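Review: Tetach Hand-Held Gripper Kit for Demonstration Recording

The Tetach kit is intended for teams that need to gather large numbers of manipulation examples without placing a robot arm at every site. It was assessed over one collection period in October, during which 3666 demonstrations were submitted against a target of 4000. Recording took place in ordinary homes, and the principal task was the sorting of packaged snacks into an open bin.

Setting up is straightforward. The operator pairs the grippers, moves each through its full opening range and waits for the status light before starting. The printed guide covers this in nine pages, of which two would have been enough. New operators were able to record acceptable examples within their first session, although most needed longer to stop rushing the release.

The finger pads are the strongest part of the design. They give enough to hold a crinkled wrapper without crushing what is inside, and they can take a packet by its sealed end as readily as by its middle. Very flat items remain difficult. Operators tended to slide these towards a table edge before lifting, a habit that the learned policy then copied. Sites should agree in advance whether such movements are permitted.

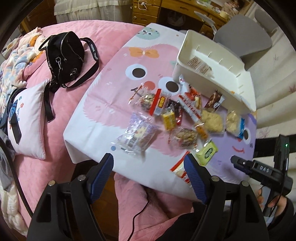 Variety in the objects matters more than their number. The first batches relied on boxed goods of similar size, and the resulting policy performed poorly on soft bags. Once mixed packaging and patterned table coverings were introduced, results on unfamiliar items improved noticeably. We recommend that the layout be changed after every nine recordings and that operators be asked not to tidy the items into rows.

Comfort is fair. The weight sits forward of the hand, and sessions longer than an hour led to complaints of tired wrists. The cable is also shorter than it should be for work carried out while seated. The competing Skiser model is lighter, but its pads wore smooth during our earlier assessment and had to be replaced twice.

The accompanying software, Mathew, checks each recording for lost tracking and missing frames. It does this reliably. It does not judge whether the task was completed, so a human reviewer is still required, and the review screen is slow when several files are open. Export to the Orkberg training format worked without error once the folder names had been shortened.

Spare pads should be ordered with the kit, as delivery of later orders was slow. Subject to that point and to a longer cable being supplied, the kit is recommended for household collection work. It is less suitable for tasks involving heavy or very thin objects.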